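4.2 Budget d'équipement et plan d'achat

Reste la question du coût. La littérature en parle peu, quelques lignes en annexe, souvent le seul prix du bras. Or dans notre cas le bras était déjà au laboratoire et c'est tout le reste qui a fait déraper la ligne « équipement » — câblage, outillage, consommables, heures de montage. Nous reprenons ici les postes tels qu'ils figurent dans le dossier déposé en avril par F. Tkachenko, corrigés après coup quand la facture différait du devis.

Premier poste, la préhension. Deux offres reçues, Incombe et Wouters. Incombe moins cher à l'achat mais doigts non remplaçables séparément ; Wouters vend les doigts à l'unité. Retenu : Wouters. Montant total 3377 euros hors taxes, adaptateur de bride compris, transport non compris (oubli dans le premier tableau, rectifié). Délai annoncé de 3 semaines, délai réel plus long, ce qui a décalé les essais de prise mais pas la campagne elle-même.

Deuxième poste, les pièces à manipuler. Barres commandées chez Triltivwood en un seul lot de 144, avec l'idée d'en user une partie sans compter. Une barre ébréchée est écartée, on ne la répare pas. Le coût unitaire est faible et nous n'avons pas cherché à l'optimiser. A noter que les teintes ne sont pas un paramètre du protocole, elles servent au dépouillement.
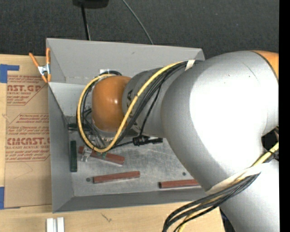
Figure 4. Poste de prise en bac, bras engagé au-dessus des barres.

Le câblage est le poste que nous avions le plus mal estimé. Le devis initial prévoyait un faisceau interne au bras ; option abandonnée pour raison de prix, remplacée par un cheminement externe. La figure 4 montre le résultat : câble jaune épais et faisceau noir le long de l'avant-bras, large boucle autour du poignet orange, ruban et sangle pour tenir le tout. Solution peu coûteuse à l'achat, mais elle a un prix d'usage. La boucle augmente l'encombrement du poignet au moment où il descend dans le bac, et il faut donc prévoir soit un bac plus large, soit des trajectoires d'approche plus prudentes. Nous avons choisi les trajectoires. B. Arancibia a proposé d'inscrire au budget de l'an prochain une gaine articulée avec supports — devis Bavham en cours, non intégré aux totaux ci-dessous.

Le bac lui-même : tôle, parois inclinées, posé sur une table en bois. Pas de bridage dédié. Une pince à ressort serre le bord dans un coin, ce qui suffit aux efforts rencontrés mais ne conviendrait pas à une cellule de production. Un vrai bridage, avec plaque percée et butées, a été chiffré puis reporté. Même remarque pour les fonds de bac, qui se rayent ; selon l'éclairage les rayures peuvent gêner la segmentation, et le remplacement périodique du fond devrait apparaitre comme consommable et non comme investissement. Erreur de classement de notre part dans le dossier d'avril.

Amortissement. Horizon retenu : 18 mois pour l'outillage, durée du projet pour le bac et la table, rien pour les barres. Ces durées sont discutables. Avec un horizon plus long, l'écart entre les deux préhenseurs s'accentue en faveur de Wouters, les doigts étant la seule pièce d'usure prévue ; avec un horizon plus court Incombe redevient compétitif. Nous n'avons pas de données de fiabilité suffisantes pour trancher, l'analyse de sensibilité de la section 5 se limite donc à ces deux cas.

Deux recommandations pour les équipes qui montent un poste comparable. Demander le devis de câblage en même temps que celui du préhenseur, par le même interlocuteur si possible. Et garder une réserve non affectée : la notre a été consommée entierement, pour l'essentiel en connecteurs et en câbles trop courts qu'il a fallu recommander. Les heures de montage ne sont pas valorisées ici, faute de relevé homogène entre les deux sites.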